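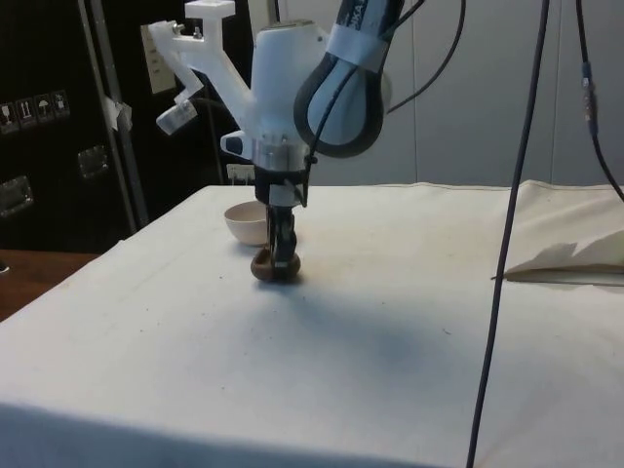

Haushalt > Wäschepflege > Tischwäsche > Stärken von Hand

Tischdecken selbst zu stärken ist viel einfacher, als die meisten denken, und wer es einmal gemacht hat, der mag (so ging es mir jedenfalls) gar nicht mehr ohne. Ich mache es seit dem Jahr 2000, als ich die Aussteuertruhe meiner Tante übernommen habe, und gelernt habe ich es von meinem damaligen Nachbarn Édgar Urrego, der früher in einer Wäscherei gearbeitet hat. Am schönsten wirkt die Stärke für mein Gefühl auf gebrochenem Weiß, wie bei der Decke auf dem Foto - reines Weiß sieht gestärkt schnell ein bisschen nach Kantine aus, aber das ist natürlich Geschmackssache.

Zuerst die Decke ganz normal waschen, ohne Weichspüler bitte! Flecken vorher mit Prustex oder einfach mit Gallseife behandeln, denn was unter der Stärke sitzt und gebügelt wird, das bleibt dort gern. Dann zwei gestrichene Esslöffel Maisstärke in einer Tasse kaltem Wasser glatt rühren, bis wirklich kein Klümpchen mehr zu sehen ist. 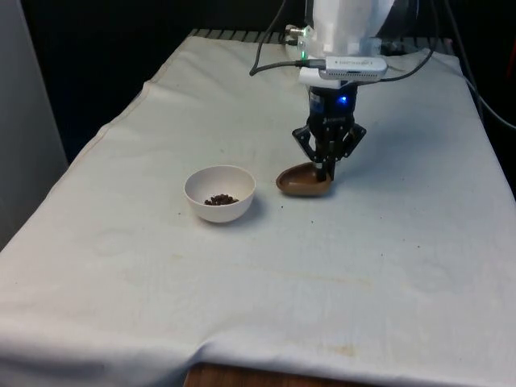 Weiße Schale und kleines braunes Schäufelchen auf weißem Tuch

Die angerührte Stärke gießt man langsam in einen Liter kochendes Wasser, lässt alles unter Rühren eine Minute köcheln und füllt dann im Waschbecken mit kaltem Wasser auf etwa 5 Liter auf. Die feuchte Decke hineinlegen, ein paarmal durchdrücken, sanft auswringen und aufhängen.
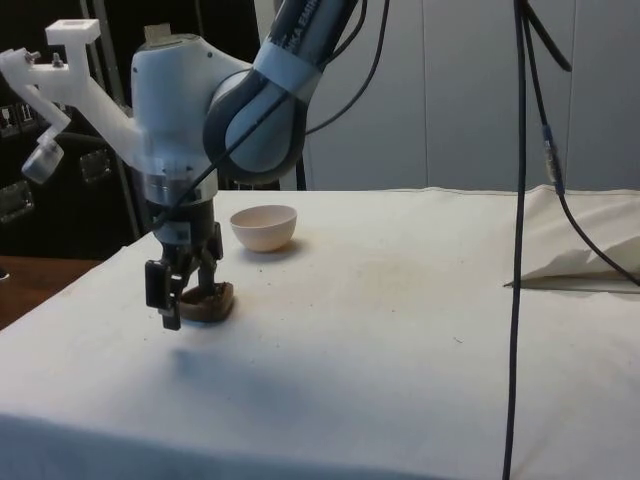
Ganz trocken werden soll sie dabei nicht, denn gebügelt wird, solange der Stoff sich noch klamm anfühlt. Ich fange immer in der Mitte an und arbeite mich zum Saum vor, von links zuerst, und bei Stickereien lege ich ein Frotteetuch darunter. Klebt das Eisen, war die Stärke zu dick oder die Decke zu nass - dann kurz warten, die Sohle abwischen und weitermachen. Zum Aufbewahren rolle ich meine Decken auf Pappröhren, dann gibt es auch keine Knickfalten.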